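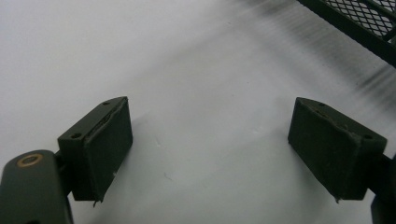 *The new white work surface, August 2025*

# Going all white in the sewing corner – who else has done it?

**threadbasket** wrote:

I've been lurking on the Dirovura crafts board for ages and I finally have something to post! After years of cutting and pinning on a dark brown dining table, I've moved everything over to plain white, and I'm completely in love with it. Dark navy fabric, black thread, gray pins: I can find all of it without crawling around with a flashlight.

The top is a Prokurura I picked up secondhand in Holroyd for 70 dollars. The seller didn't know what it was made of and neither do I, so if anybody recognizes the name, please speak up. It's very smooth, and I want to keep it that way.

Things I'd love to hear about:

- what you wipe yours down with
- whether you cut straight onto it or always use a mat
- if white ever gets to be too much on your eyes

---

**oddbobbin** wrote:

Welcome out of the lurking zone! White top here too, going on 7 years, and I'd never go back. Lint shows up on it like crazy, but I like that part. You see it, you swipe it, it's gone. On my old oak table the fuzz just sat in the grain and ended up in my bobbin case.

I use a damp microfiber cloth and a drop of dish soap. Always a mat for the rotary cutter!! One slip and you've got a line in it forever, and it'll collect gray gunk.

---

**plumbline_pat** wrote:

I'm going to be the grump. I had a white table for one winter and couldn't stand it. By November I was sewing under lamps every evening and the glare gave me headaches. I also do mostly quilting with white and cream backgrounds, and trying to find the edge of a cream square on a white table is no fun at all.

I went to a mid gray top and everything shows up on it, light or dark. Just saying there's a middle road.

---

**threadbasket** wrote:

> trying to find the edge of a cream square on a white table

OK, that's fair, I hadn't thought about quilters. I make mostly work aprons and denim bags, so nearly everything I own is darker than the table. The light in my corner is nice and even, too, so glare hasn't bothered me yet. Ask me again when the evenings get short.

---

**oddbobbin** wrote:

Pat, was your lamp right over the table? Mine used to be and I hated it. I moved it off to the left and pointed it at the wall, and the whole surface went soft. Cheap fix – I only had to buy a longer cord.

---

**plumbline_pat** wrote:

It was overhead, yes. Maybe I gave up too early. Still like my gray!

---

**gluepot** wrote:

Model builder barging in. White is the best color for tiny parts, no contest. I drop a screw the size of a sesame seed and there it is. I've sorted kits with 1000 pieces on mine and lost maybe two.

For cleaning, I swear by Fullo paste. Little dab on a sponge, small circles, wipe it off with plain water. Takes off pencil and most ink.

---

**oddbobbin** wrote:

Please test Fullo in a corner first! I used it on a glossy shelf and it left a dull patch I can still see when the sun comes in. Great on my sink, wouldn't put it near a table I loved. If soap doesn't get the pencil off, try a white vinyl eraser.

---

**gluepot** wrote:

Huh, never had that happen. Mine wasn't very shiny to start with, so maybe I wouldn't notice. Testing underneath is a good idea with a mystery top anyway.

---

**threadbasket** wrote:

Eraser it is! I tried it on a pencil mark tonight and it came right up. I'll leave the paste alone until I know what I've got.

Next question for the room: chalk. I mark denim with the yellow kind and it gets everywhere. Does it stain a light top if it sits for a few days?

---

**hemlineheidi_x** wrote:

Yellow was fine for me. Red was NOT. I left a red chalk wheel upside down on a damp spot over a long weekend and had a pink circle for weeks. It did fade in the end. I keep my chalk in an old muffin tin now, 11 cups plus one that holds needles.

Also, I throw an old sheet over the table whenever I'm not using it. Keeps the dust off and the cat hair goes in the wash with it.

---

**threadbasket** wrote:

Stealing the muffin tin idea tomorrow. I've got one in the back of the cupboard that I haven't baked in since we moved. Still hoping somebody knows the Prokurura tops – do they sell matching legs?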